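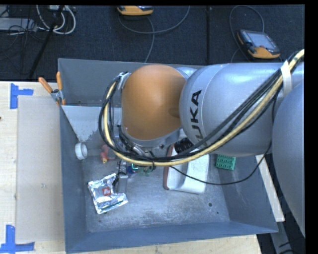

Willance Storage: Common Questions

When can I get to my unit?
The gate is open from 6 a.m. to 10 p.m. Your code works at the keypad on the Damora Street side only.

How much notice do I give before moving out?
Ten days, in writing. Email is fine. Rent is not prorated for a partial month.

What happens if I pay late?
There is a 3-day grace period. After 60 days the unit goes to lien sale.

Can someone else use my unit?
Yes, once their name is on the lease. Ask for Consuelo Beltrán at the front desk, extension 2314.

Do you sell locks?
Yes, disc locks and padlocks. You can also bring your own.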